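Interrupted suture

An interrupted suture is a wound closure made of separate stitches, each one tied and cut on its own. Compare the running suture, one thread the whole way. Slower to do, uses more thread. Common in skin, also in vetinary work.

History

Gut, linen and silk all used early on. Synthetic fibres came later and took over most of the market, though silk is still favoured for how it handles.
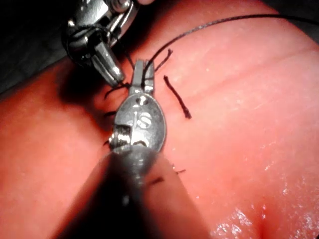
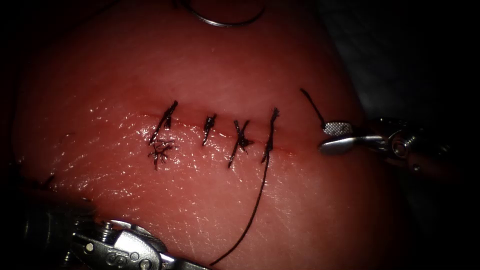

Main advantage is security. If one knot slips the others still hold, and a single stitch can come out early to let a wound drain. Each stitch should cross the wound at close to a right angle, like the four dark ones in the second picture. Thread colour matters too, dark shows up best against tissue. Spacing depends on the site, closer on the face then on the back.

Removal

Face stitches come out first, limbs and joints last. Cut below the knot, pull across the wound.

See also: Mattress suture, Surgeon's knot, Catgut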